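Recogida de ejemplos para aprender a manipular: qué cuenta como dato

Apuntes de la sesión 4. Aprendizaje por demostración, parte práctica
Danuta Laskowska

Lo que sigue amplía lo que dije en clase a partir de la segunda hora. Quien faltó tiene además la transcripción que hizo Bogumił Sowa, más completa que estos apuntes y también más amable con el método.

1. De dónde partimos

La promesa se enuncia en una línea: si un operador enseña a la máquina suficientes veces cómo se hace una tarea, la máquina acabará haciéndola sola. Casi toda la bibliografía del curso la da por buena. Yo les pido que la traten como una hipótesis y que se fijen en la palabra «suficientes», que en los artículos rara vez lleva un número detrás antes de empezar el experimento y siempre lleva uno después.

El conjunto Kodarus, con el que trabajaremos hasta junio, tiene 3.000 episodios. Suena a mucho. Al agruparlos por disposición inicial de los objetos quedan 457 configuraciones distintas, y el resto son repeticiones con variaciones de pocos centímetros. No digo que las repeticiones sobren: sirven para estimar la variabilidad del operador. Pero no enseñan nada sobre una estantería colocada en otro sitio.
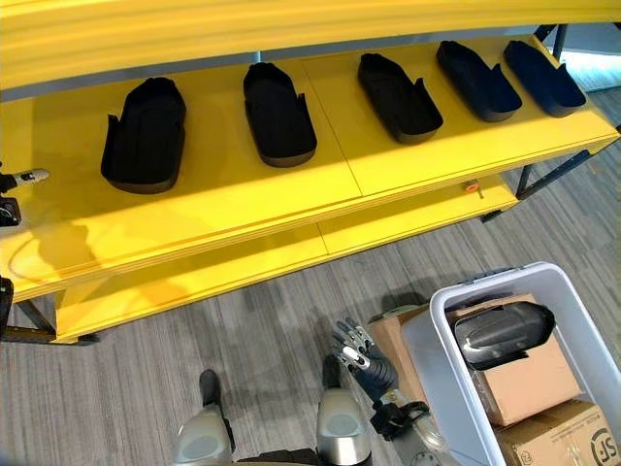 Fig. 1. Estantería amarilla con bandejas negras en forma de zapato, desde la cabeza del robot.

Piensen en lo que un modelo puede aprender de un puesto así. Las bandejas son oscuras y el tablero es de un amarillo vivo; un detector mediocre las separaría del fondo. Además, la luz entra en diagonal y deja parte del estante en sombra. Si todos los episodios se graban a la misma hora, la franja de sol se convierte en una pista de posición tan buena como cualquier otra, y el modelo la usará sin avisar. Grabar a las nueve de la mañana y volver a grabar a las cuatro de la tarde cuesta poco. En la documentación de Kodarus no consta que se hiciera.

2. Las cámaras de muñeca

El argumento habitual a favor es que la cámara de muñeca ve el contacto de cerca. Conviene matizarlo. Ve de cerca lo que queda delante de la pinza, y con frecuencia lo que queda delante es la propia pinza, desenfocada, tapando el punto que interesa.

Hay un segundo problema, los materiales transparentes. El borde de un recipiente transparente se reconoce por reflejos, y los reflejos cambian con cada movimiento de la muñeca.

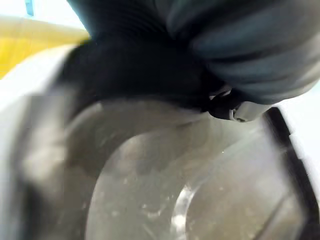
De ahí que los resultados publicados con vasos, frascos y tapas deban leerse con la tabla de materiales al lado. Semness, por ejemplo, da una sola cifra de éxito para todos los recipientes. Esa media no me dice nada si no sé cuántos eran opacos. En la práctica 2 tendrán que desglosarla, y verán que el desglose cambia la conclusión.

Tampoco acepten sin más que «dos cámaras son mejor que una». Dos cámaras mal sincronizadas producen ejemplos en los que la mano ya ha cerrado según una vista y sigue abierta según la otra. En el subconjunto que revisamos el curso pasado encontramos 27 episodios así, todos etiquetados como correctos.

3. Las etiquetas

Una etiqueta de éxito la pone una persona, casi siempre al final de la grabación y con prisa por empezar la siguiente. El protocolo Kaczorowski, que es el que seguimos, obliga a escribir el criterio antes de grabar. Por ejemplo: «el objeto queda apoyado dentro del marco y la mano se ha retirado». Cuando el criterio se redacta después, se ajusta a lo que salió.

Los episodios fallidos se conservan. Sé que en muchos grupos se borran para «limpiar». Borrarlos deja un conjunto en el que la mano nunca se equivoca, y un modelo entrenado así no ha visto cómo se corrige un agarre torcido.

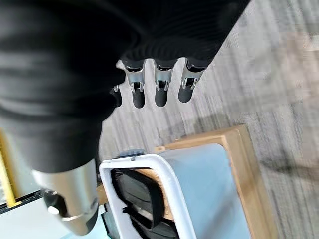
¿Cuántas demostraciones hacen falta para una tarea nueva?
Depende de cuánto varíe la tarea, y esa variación hay que medirla antes de fijar el número. Con 12 demostraciones muy distintas entre sí se puede detectar ya si el planteamiento tiene sentido; para afirmar que generaliza hacen falta pruebas en configuraciones que no estén en el entrenamiento, por grande que este sea.

En clase se objetó que este criterio es demasiado exigente para un trabajo de semestre. Puede ser. En ese caso, escriban en la memoria que no han comprobado la generalización y no usen la palabra en el título.

4. El operador como fuente de sesgo

Quien teleopera aprende. Los primeros episodios son lentos, con pausas y rectificaciones; los últimos son rápidos y todos parecidos. Si la partición de entrenamiento y prueba se hace al azar, los dos estilos se mezclan y el efecto desaparece de las gráficas, pero sigue en los datos. Hagan la partición por operador y por sesión. La herramienta de Nitulex lo permite, aunque la opción viene desactivada.

Anoten también las decisiones que el operador toma sin pensarlas: con qué mano se acerca, desde qué lado, cuánto espera antes de cerrar los dedos. El modelo las copiará todas, incluidas las que nadie eligió.

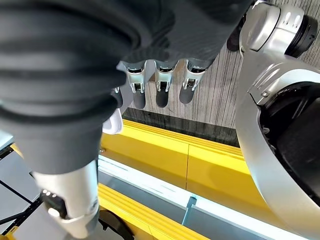
5. Tareas para la próxima sesión

Elijan una sola tarea de Kodarus y lean su hoja de protocolo completa, anexos incluidos.

Revisen los episodios marcados como éxito y anoten los que ustedes marcarían de otro modo, con el criterio por escrito. Trabajen en parejas, sin hablar hasta haber terminado, y calculen el acuerdo.

Repitan la partición por sesión y comparen el resultado con el que figura en la hoja. Si sale igual, quiero ver el código. Si sale peor, también.

Lectura: capítulo 3 del cuaderno de prácticas. La sección sobre aumento de datos es optimista; traigan al menos una objeción.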